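Progress report to the Prurna program office
Project: Trundirari tabletop planning and control software
Prepared by Randa Kanaan, Wosholm
May 2024

This report covers the simulation side of the work. The planner and the scene tools moved forward, grasp checking is behind, and the budget is on track.

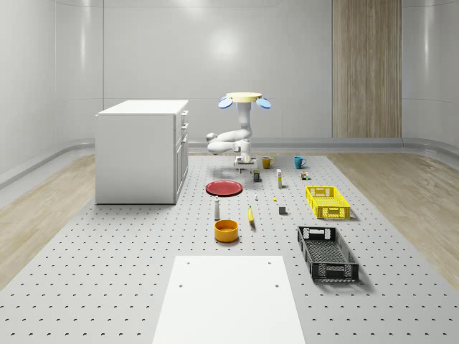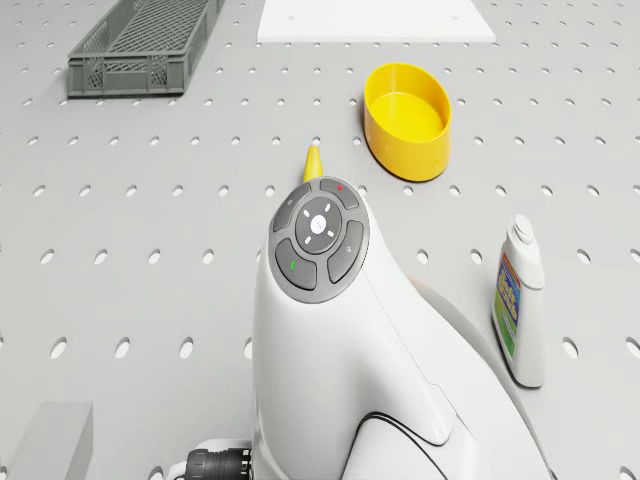 *Report no. 2*

## Scene builder

The scene builder now loads a full table layout from one text file. Objects, crates, lighting and camera positions all live in the same file, and a layout can be replayed from its seed. We generated 2908 layouts this period. Of those, 1628 passed the overlap and reach checks and went into the working set. Most of the rejects had a crate placed where the arm could not get over the near wall. We have tightened the placement rule for crates and expect fewer rejects next period.

Switching cameras no longer restarts the simulator. This was a small change but it had been slowing everyone down, as a restart took long enough that people avoided checking the second view.

## Motion planning

The old planner treated the table as a solid slab and kept a large margin above it. That was safe but it ruled out low approaches to flat items such as plates. The new version uses a thinner margin near the target and the full margin everywhere else. Plans to flat items now come back without manual tuning in most layouts. Long moves past tall items are still a weak spot - the planner sometimes picks a wide elbow swing when a shorter path exists. We have a fix in review.

Planning time has gone down, mainly from caching collision shapes for objects that do not move between steps. The cache was clearing too early in one case and gave stale results after an object was picked up. That bug is closed.

## Perception

We replaced the hand-set color thresholds with the segmentation module from the Juhász branch. Merging it took longer than planned because the branch used a different camera convention. Small items close together are still merged into one mask at times, and this is now the most common cause of a bad grasp target.

## Grasp checking

This item is late. The checker runs, but its contact model disagrees with the simulator's on thin edges, so we do not trust its scores for bowls and plates yet. We would like to move the delivery date to August. No extra money is needed for the change.

## Tooling

- Run logs are now written in one format across planner, perception and control.
- The nightly test suite has roughly 2952 checks. Two are switched off while the grasp checker is being reworked.
- Setup notes were rewritten for new machines.

## Next period

1. Merge the elbow swing fix.
2. Retrain segmentation on crowded layouts.
3. Match the contact models and turn the two checks back on.

We need a decision from Prurna on the new grasp checking date before we update the schedule.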